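Gratitude journals — does the effect last?

fennwick
Posted 19/03/2026
Our reading group in Plerkthorpe has just finished the Sveinbjörnsson book on daily habits and mood. Chapter 18 says writing down three good things a night lifts life satisfaction for months. Has anyone kept it up past the first few weeks?

SAsante
I ran a small one at Bomdale with 121 people. Scores went up by week two and were back where they started by April. People get used to it, same as a pay rise.
Sena Asante

dull_roots
Don't agree. You measured satisfaction on one question, didn't you? Mine hasn't moved on that either but I sleep better and argue less. I do it at the table before bed, takes five minutes.

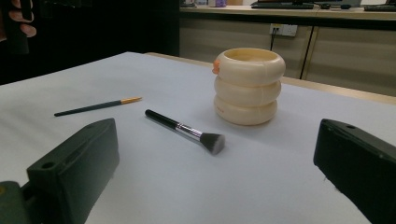 Reply 4
oldmarrow
Sleeping better could be anything. I gave up after 19 nights, was writing "nice soup" over and over.

SAsante
Fair point about the one question, dull_roots. We did ask about sleep but too few filled it in to say much.

fennwick
Would once a week work better than nightly? The book hints at it but gives no numbers.

dull_roots
Weekly is no use to me, I forget what happened.

oldmarrow
The Skiltovix app lets you set either. Mine is still on weekly and I ignore it.

SAsante
I'd try weekly first. Anyone who wants our question sheet can message me.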